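# stellstead-folding

Notes and records for the paper folding table at Stellstead. The set has 46 sessions and 362 folded sheets, with one text file for each session. Last changed 3/9/25.

## Materials

Square sheets, mostly lavender, some light blue. Scissors with red handles stay on the far table, next to the finished piece.
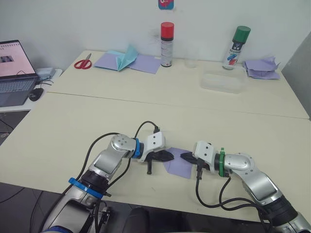
Hadiza Ogundipe asked if the sheets should be weighed before folding, as paper from different packs can behave differently. We do not weigh them. The pack name is written in `paper.txt`.

## Folding rules

- Start with one corner, then press the crease.
- Lavender paper can lift again at the corner. Write `open` if it does, `flat` if it stays.
- Please do not correct a bad crease. Write it down and take a new sheet.

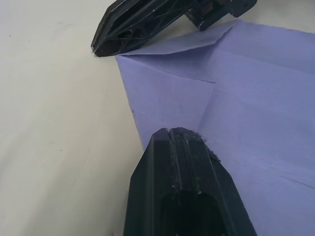 *Modupe Adeleke*

I keep the list of fold names. If you need a new name, send it to me before you use it in the files. Old names from Prudham are still in the first 20 sessions and I will change them in September.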